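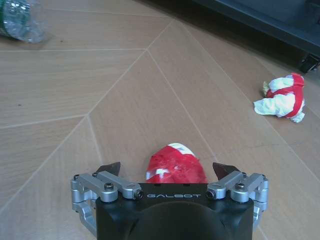

Arport Gets Help With the Floors, and the Evening Crew Gets a New Job

ARPORT, January. I'm Pei-shan Wu, and I run the building crew at Cukholm, which looks after the Arport office center. Our communications people asked me to write this release myself, so if it reads more like a letter than an announcement, you know who to blame!

The news first. Starting this month, Cukholm is using robots to pick up litter from the floors of the shared work areas at Arport. I mean the small stuff: crumpled tissues, plastic bottles, wrappers, bits of tape, whatever gets dropped near the desks and rolls away. We call the project Jindarik, after the street where our first office was (somebody suggested it at lunch and it stuck).

I've been cleaning buildings or managing people who clean them for most of my working life, and I can tell you the mopping was never the part that hurt. It was the bending. Down for a bottle, up again, two steps, down for a tissue that slid under a cabinet. We kept a tally over one evening shift last fall, and one person on my crew bent down 197 times. She wrote the number on the whiteboard in the supply room and it's still there.

So that's the part of the job we wanted to hand over first. The robot goes out at 7 p.m., after most of the tenants have left, and works low to the floor with a two-fingered gripper. It takes one piece at a time. It's slower than we are, I won't pretend otherwise, and it leaves alone anything it can't get a good hold on. One of us follows up on those and checks the corners.

What changes for the crew? Quite a bit. All 12 people on the evening shift are keeping their jobs and their hours, and I asked for that in writing before I agreed to anything. Each of them gets 40 hours of paid training, done on the clock, in running the robots, clearing a stuck gripper and deciding when to send a machine back out. People who finish move up a pay step. Two have already asked if they can do the maintenance course after that, and the answer is yes.

There were worries, and there still are. A couple of my folks don't love the idea of working next to a machine, and one told me flat out she'd rather have a better vacuum. (We're getting the vacuum too.) We meet every other week before the shift to go over what's working and what's driving everybody nuts, and those notes go straight to the project team.

We began with a trial on one floor. In a survey afterward, 78 percent of the crew said they wanted to keep going. The rest mostly wanted quieter wheels and a say in the schedule, and we're working on both.

The Yau building across the courtyard is next, once the Arport crew has finished its training. If you rent space in either place, please keep using the bins!

Reporters who'd like to come by during an evening shift can contact the Cukholm press desk and ask for me. Wear comfortable shoes.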